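Workshop notebook / Category: Coast & Travel Guides

October 2024, Friday

Continued with the text for the beach guide. Ailbhe Rafferty sent back the Cornville pages yesterday evening with her remarks, so most of the day went to these. She is right that the part on the small bays is too long compared to the long beach. I cut it from four paragraphs to two and moved the remark on the stairs to the access box.

Walking times. I compared my own times with the printed Llewellyn map. From the bus stop to the first bay I have 11 minutes, the map says 10. I keep mine, I was carrying a bag and so will the reader. For the headland path the map gives no time at all, only the number of steps, 252. I did not check the steps. If somebody goes there before January, please check them. 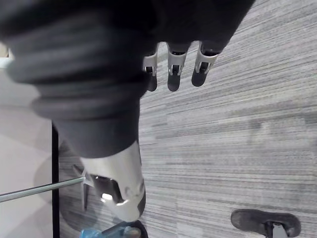
Chair casters, striped carpet.

Tides. The old text said "the bay can be reached at any hour". This must go out. At high water the rocks between the second and the third bay are covered, and a family with small children can not pass. New sentence: "Between the second and third bay, go at low water only, and look at the tide table before you leave." Ailbhe wants it in bold. I agree, but the Prultex template takes bold only in the box, so I put it in the box and repeated it in normal letters in the text.

Same template problem as last month: when a place name has a hyphen, Prultex breaks the line after it and the distance goes alone to the next line. I put the distance before the name now. It looks a bit strange but it reads well enough.

Zastitine section. I am still not happy with it. My notes from the visit are good for the swimming place and the kiosk, and very poor for the parking. I wrote "parking on the left side, paid" and then nothing about the price or the season. Wrote to the campsite office to ask. Until they answer the price stays out, and I marked the line in yellow.

The swimming place itself: shingle, not sand. In the draft it was "sandy beach" in two places, both corrected. I would also add that water shoes are useful, the stones are big near the entry. The kiosk was closed when I came there after five in the afternoon, so I wrote "do not count on it for dinner".
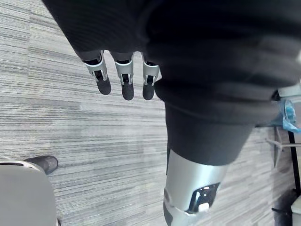 Robot fingers, black fabric, striped carpet.

Length after today's cuts: 46 pages with the index, without the maps. The printer wants a number that divides by four, so two more pages or two less. My proposal is two more - one for the rainy day page which we dropped in the spring, one for the train connections. Ailbhe prefers to drop the recipes. To decide on Monday.

Still open:
- parking price, Zastitine
- steps on the headland path
- new name for the chapter "Quiet corners", it sounds like a furniture shop
- ask if we may quote the Llewellyn map by name in the access box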